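# Fillum – a weekly film actor card deck

Okay, so this is the page where I try to sell you a deck of cards about movie actors. I'm one person, I make these at my kitchen table in Hundale, and I've been arguing about supporting actors for most of my adult life. Fillum is what came out of all that arguing!

The deck has 100 cards. Each one covers a screen actor from Indian cinema, with a leaning toward the comic players and character actors, the people you recognize the second they walk in and then can't name to save your life. On the front you get the name, the home state, the languages they've worked in and the decade they got going. On the back there's a short write-up by me (opinions included, sorry) plus a "start with this one" film pick.

I went back and forth on the picks for ages. My rule in the end was that the actor has to have at least one proper scene, with lines, that you'd remember the next day. A few of your favorites will have the "wrong" film on the back and I fully expect mail.

## How you play

You can just read them, and plenty of people do. But there's a game in there too, for two players or more:

- Deal five cards each and keep the rest face down.
- Read out one clue from the back of a card, never the film title.
- Whoever names the actor keeps the card.
- First to 14 cards wins.

With a big family group it gets loud. My aunts play a house version where you have to do the voice, and I've put those rules on the spare card in the box.
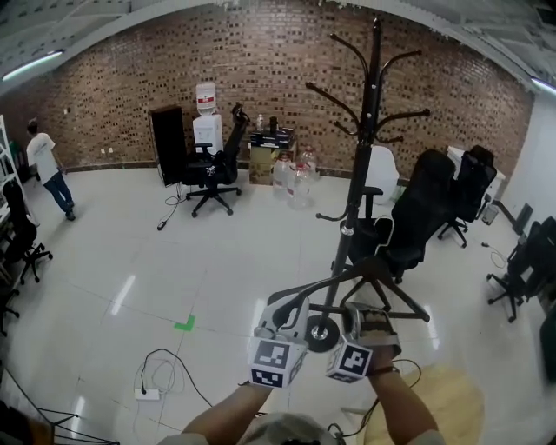
*Black plastic hanger, black coat rack.*

## The two editions

**Lennox edition** – the regular one. Matte cards, tuck box, small enough for a coat pocket. If you're buying a gift for somebody who watches a lot of old comedies with the family, get this.

**Brokska edition** – same cards and same text, but in large print on bigger stock, with a lift-off lid box. I made it for my dad, who was holding the Lennox cards at arm's length and guessing. It's heavier, so postage is a bit more.

| | Lennox | Brokska |
|---|---|---|
| Cards | 100 | 100 |
| Rule cards | 2 | 2 |
| Box | Tuck | Lift-off lid |
| Print | Regular | Large |
| Item code | 903-L | 903-B |

## Stuff people ask me

**Are there photos of the actors on the cards?** No. I don't have the rights to any, so the fronts are all type and color. Each language gets its own border color, and actors who work in several get stripes (I love the stripy ones).

**Do I need to know Hindi?** Nope, everything's in English. Film titles are spelled the way they usually turn up on posters.

**Is my favorite in it?** Maybe! Write and ask, I'll check the list for you. I'm collecting names for an add-on pack and would like to have it printed by August.

**I found a mistake.** Please tell me. The current printing fixes two debut years and one very embarrassing home state. If you have the older printing, I'll mail you the replacement cards for free – just send me your address and the item code off the bottom of the box.

Page updated February 1, 2025. Both editions are in stock.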